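Associação Aretel contesta números da Gruvano sobre embalagens reutilizáveis

Pluscombe, 19/12/20 – A Aretel, associação de consumidores com sede em Pluscombe, pôs hoje em causa as conclusões do relatório em que a Gruvano apresenta o seu programa de caixas reutilizáveis para entregas ao domicílio. A empresa fala num "êxito sem precedentes". A Aretel leu o documento inteiro, anexos incluídos, e não encontrou lá o que sustente a expressão.

O relatório refere 3.398 encomendas entregues em caixa reutilizável desde maio. Não diz quantas dessas caixas voltaram ao armazém. Também não diz quantas encomendas foram feitas no mesmo período com cartão e fita adesiva, o que impede qualquer comparação séria.

"Uma caixa reutilizável que fica na garagem do cliente é uma caixa de plástico muito cara", afirma Hilkka Niskanen, porta-voz da Aretel. "Perguntámos três vezes à empresa pela taxa de devolução. Responderam-nos com um folheto."

A associação tem ainda dúvidas quanto ao inquérito de satisfação que acompanha o relatório. Foram ouvidos cerca de 200 clientes, todos inscritos por iniciativa própria no programa e todos com direito a um vale de desconto no fim do questionário. As perguntas não foram publicadas. Na página 14, um gráfico sem escala no eixo vertical mostra a "confiança na marca" a subir de forma contínua, sem indicar como foi medida.

Eetu Koskela, que analisou os custos para a Aretel, chama a atenção para a caução cobrada por cada caixa. Segundo as condições gerais, o cliente perde o dinheiro se não fizer a devolução no prazo de 12 dias, e o único ponto de recolha fica no parque comercial de Lahtinen, mal servido por transportes públicos. "Gostava de saber quanto rendem as cauções perdidas", diz Koskela. "Pode ser pouco. Mas então publiquem o valor."

A Aretel não se opõe à reutilização de embalagens e reconhece que o excesso de cartão e de enchimento nas encomendas é uma queixa frequente dos seus associados. Considera, porém, que um programa com caução obrigatória deve ser avaliado por uma entidade externa antes de ser alargado a outras localidades, como a Gruvano anunciou que fará.

A associação pede à empresa que divulgue a taxa de devolução, o número médio de utilizações por caixa, o gasto com lavagem e transporte de retorno e o questionário completo. Enquanto esses dados não forem conhecidos, aconselha os consumidores a lerem as condições da caução antes de escolherem esta opção e a guardarem o comprovativo de entrega da caixa.

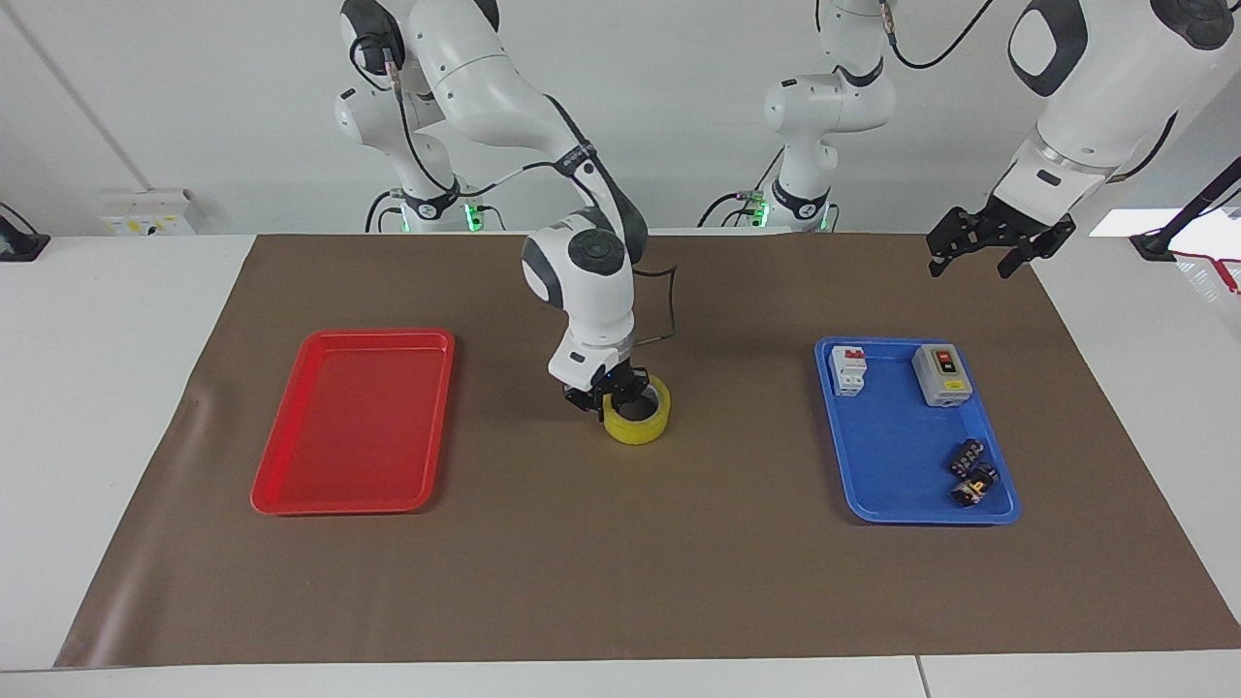
Os associados que tenham perdido a caução apesar de terem devolvido a caixa dentro do prazo podem apresentar reclamação na sede da Aretel, em Pluscombe, com cópia da fatura.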